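Fórum Casa & Oficina
Eletrodomésticos e automação

Já há alguma máquina que dobre roupa a sério, ou continua a ser conversa?

Tenho uma pequena casa de alojamento local e passo uma parte absurda da semana a tratar de toalhas e panos. Lavar e secar já não me custa, as máquinas fazem isso. O que me come as tardes é tirar tudo do cesto, separar, sacudir, dobrar e arrumar. Um primo mandou-me um vídeo de um robô a dobrar uma toalha em cima de uma mesa e garantiu-me que daqui a um ano toda a gente tem um em casa. Ando a ouvir isto há vários anos, sempre com o mesmo prazo.

Entretanto vi que a Zesturano aceita reservas de um "assistente de lavandaria" por 4,000 euros, com um sinal de 300 que, pelo que percebi das letras pequenas, não é devolvido se eu desistir depois de agosto. Há também uma coisa da Banthorpe, mais barata, mas parece-me que só dobra camisas e que temos de ser nós a prendê-las com molas.

O que quero saber é simples. Alguém aqui tem, ou viu a trabalhar ao vivo, uma máquina destas com roupa normal? Não me interessa a camisola nova esticada na mesa de exposição. Interessa-me o monte que sai do secador, com as meias enfiadas dentro das fronhas. E já agora, se a resposta for não, vale a pena esperar ou pago a uma lavandaria e esqueço o assunto?

Publicado por mariposa_do_monte em 3 de julho de 2026

tostamista
Membro

Não compres. Eu comprei um aspirador robô a pensar que ia deixar de aspirar e agora aspiro na mesma e ainda limpo o robô. Com roupa deve ser pior.

Se tens muitas toalhas faz como os hotéis, enrola em vez de dobrar. Fica bonito e os hóspedes gostam.

parafuso_moente
Membro, secção de máquinas e ferramentas

Trabalhei bastante tempo em manutenção numa lavandaria industrial e hoje faço assistência a linhas de embalagem, por isso tenho alguma experiência com máquinas que mexem em pano e muita com vendedores de máquinas que mexem em pano. Vou tentar responder por partes.

Primeiro, dobrar roupa à máquina é velho. As lavandarias grandes têm dobradoras há muito tempo e funcionam muito bem. A que eu mantinha engolia lençóis o dia inteiro e raramente me dava trabalho. Só que à entrada dessa máquina estavam sempre pessoas, de pé, a agarrar cada lençol pelos cantos e a entregá-lo direito. A dobra era com a máquina, o resto era com elas. Convém ter isto na cabeça quando se vê um vídeo, porque a pergunta útil é quem pôs a toalha na mesa daquela maneira.

Segundo, a tua Zesturano. Não conheço o aparelho por dentro e não vou dizer que é burla. Digo só que pedi informações no ano passado, quando ainda lhe chamavam outra coisa, e fiz três perguntas por escrito: quantas peças por hora, que percentagem sai mal dobrada e o que acontece quando a máquina agarra duas peças ao mesmo tempo. Responderam-me com um folheto. Um fabricante de dobradoras industriais dá-te esses números antes de te oferecer café.

O modelo da Banthorpe cheguei a vê-lo numa feira. Dobra, sim senhor. A pessoa do stand demorava mais a prender a camisa do que eu demoro a dobrá-la em casa, e com a fila de curiosos atrás teve de parar duas vezes para soltar um colarinho. Para toalhas turcas nem entra, por causa da espessura.

Terceiro, os braços robóticos com pinças, que é o que aparece nos vídeos do teu primo. Aqui sou obrigado a admitir que houve progresso. Há uns anos aquilo não dobrava nada que não estivesse programado ao milímetro. Agora vejo demonstrações em que a pinça vai buscar um pano que caiu torto e se desenrasca. Mas repara em três coisas quando assistires a uma: se o vídeo está acelerado (costuma vir escrito num canto, pequenino), se há cortes, e quantas vezes aparece roupa misturada.

A dificuldade está no pano. Uma caixa de cartão tem sempre a mesma forma, e onde a agarraste ontem agarras hoje. Um pano não tem forma nenhuma até alguém lha dar. Tens de encontrar a borda, perceber se é mesmo a bainha ou uma prega que se parece com uma bainha, beliscar uma camada e deixar ficar a que está por baixo. Nós fazemos isso com a ponta dos dedos e sem olhar. Uma pinça de duas pontas rígidas faz o que pode, e o que pode é apertar ou largar. 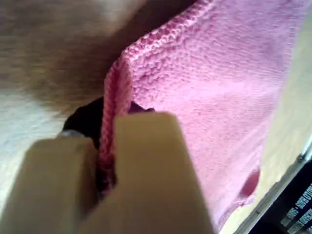
A microfibra, por exemplo, engana muita gente. Parece fácil por ser leve, mas agarra-se a tudo o que tem perto, e quem já separou panos destes de meias escuras sabe do que falo. Apanhar a bainha é meio caminho, concordo. O outro meio é levantar o pano sem trazer o que está encostado, encontrar o canto oposto e alinhar os dois. Nas demonstrações, é normalmente nesta altura que há um corte.

E há a questão da arrumação, de que pouco se fala. Suponhamos que a máquina dobra bem. Quem leva a pilha para o armário, abre a porta, afasta os cobertores e põe as toalhas de banho na prateleira certa? Continuas a ser tu. Numa fábrica resolve-se com um tapete rolante e um carrinho sempre no mesmo sítio. Numa casa terias de remodelar a lavandaria para servir o robô.

Fiz a minha experiência caseira, para não falar só de cor. Dobrei 20 toalhas de rosto saídas do secador, sem pressa, com o rádio ligado. Levei 13 minutos, incluindo ir buscar o cesto. Faz a conta ao que gastas por mês e compara com os 4,000 euros mais a assistência. Digo-te já que a assistência é onde eles ganham. Uma pinça tem motores, cabos que dobram milhares de vezes e sensores que se sujam com cotão, e o cotão de um secador entra em todo o lado. Eu vivia disso.

Ao teu caso concreto, então. Se o volume é grande, pede preço a uma lavandaria com recolha. Se é médio, uma bancada à altura da cintura ao lado do secador poupa-te mais costas e mais tempo do que qualquer aparelho que esteja hoje à venda. Usa toalhas todas do mesmo tamanho e da mesma cor, que acaba com metade da separação. E não entregues o sinal sem ver a máquina a trabalhar com o teu cesto. Leva-o contigo. Se não deixarem, tens a resposta.

Esperar, podes esperar, é de graça. Eu espero desde que entrei no ramo.

sabugueiro_azul
Membro novo

Discordo um bocado do tom do comentário anterior, embora concorde com quase tudo. Na oficina onde estou pusemos um braço da Dolley a passar peças da prensa para a caixa e faz o trabalho sem se queixar. Também me diziam que nunca ia dar. Dito isto, são sempre as mesmas peças, vêm sempre do mesmo lado e ainda assim há um de nós por perto para quando encrava. Ao fim do dia quem varre o chão e limpa a bancada com um pano somos nós. Pano ainda não o vi apanhar nenhum.

Quanto à Zesturano, lê bem a parte da subscrição. Um cliente nosso reservou e só depois viu que a "aprendizagem de peças novas" se paga todos os meses. Sem isso, só dobra o que já vem na lista, e na lista dele não estavam lençóis com elástico.

mariposa_do_monte
Autora do tópico

Obrigada a todos. Escrevi à Zesturano a perguntar se podia levar o meu cesto à demonstração e disseram-me que as peças são fornecidas por eles. Fico por aqui. Já pedi orçamento a duas lavandarias com recolha e vou medir a parede ao lado do secador para a bancada. As toalhas enroladas já experimentei, mas não me cabem na prateleira.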